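Call for participants: does fabric conditioner do anything?

We want up to 12 households to spend September washing their towels two different ways and telling us whether they can feel any difference. We suspect most of them can't. We may be wrong, and we'd quite like to find out before writing another word about it.

Narari is a small consumer newsletter with 2000 readers. In spring we asked them about conditioner, and 293 replied. Nearly all said it made their towels softer. Hardly any had ever tried going without it, so we don't put much weight on that.

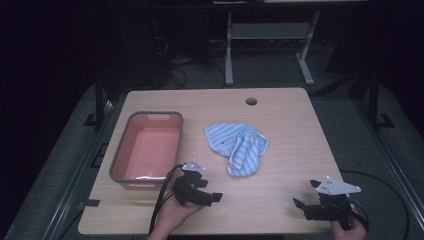 You will need a washing machine, somewhere to dry things and a reasonable tolerance for filling in forms. We send you six plain towels and two unmarked bottles. One holds a shop-bought conditioner and the other holds something cheaper. You won't be told which is which, and please don't sniff them and guess. Zsolt Sárközi did this in our trial run and got it wrong.

Each towel is washed every Wednesday and scored the next morning for feel, smell and how well it dries your hands. The scoring sheet is one page. We do not want essays.

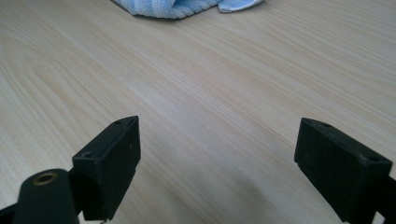

People who sell laundry products, or are married to someone who does, should not apply. Neither should anyone with a skin condition that flares up with new detergents. Tumble dryers are fine but tell us if you use one.

There is no fee. You keep the towels, and we pay return postage on the bottles. If somebody offers you money to take part in this, it isn't us.

To apply, write to Anju Singhal at Narari, saying what you wash with now and why. "My mum used it" is a perfectly good answer. Tae-yang Baek will ring those we pick, usually after 6 in the evening.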